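Emballer un bouquet en papier bicolore : pourquoi ça finit toujours en cornet de frites ?

Posté par lisette_b, le 15 septembre 2026

Bonjour, je dois préparer des bouquets pour le mariage de ma sœur en novembre. J'ai acheté 20 feuilles Muston bleu marine, vendues comme « infroissables ». J'ai des doutes, la première a déjà pris des plis. Je pars de roses pêche mises en vase, avec le papier étalé sur la table.

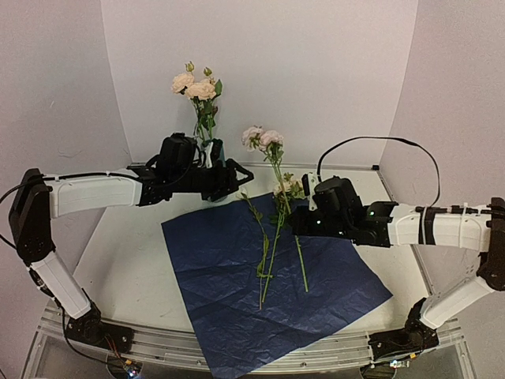

Ensuite je bloque au pliage. Tous les tutoriels disent « disposez en éventail » et passent directement au bouquet fini. Quelqu'un a vraiment réussi comme ça ?

Diarmuid Ní Chonaill

L'éventail fonctionne, mais je me méfie des vidéos où tout tient en 3 gestes. Prenez deux couleurs – marine sur les côtés, bleu clair au centre – et couchez les fleurs dessus, tiges vers vous. Rabattez un côté, puis l'autre, et serrez à la main avant de nouer. Si les têtes disparaissent dans le papier, remontez le bouquet.
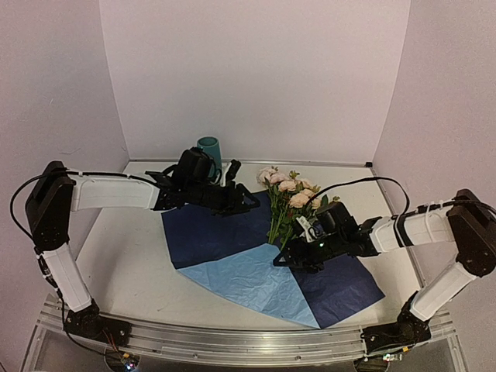

Papier marine et bleu clair en éventail, bouquet couché dessus, tiges vers l'avant.

Le bleu clair se froisse aussi, et une fois noué je doute que vos invités le remarquent. Quant à « infroissable », je n'ai encore jamais vu un papier qui le soit.

plumeau67

Achetez-les tout faits, franchement.

Mado

Pas d'accord avec le message précédent. Par contre, le vase me paraît superflu si les fleurs sont artificielles. Avec des vraies, gardez-les dans l'eau jusqu'au dernier moment et essuyez bien les tiges. Le papier soi-disant imperméable, j'y ai cru une fois – il a déteint sur la nappe.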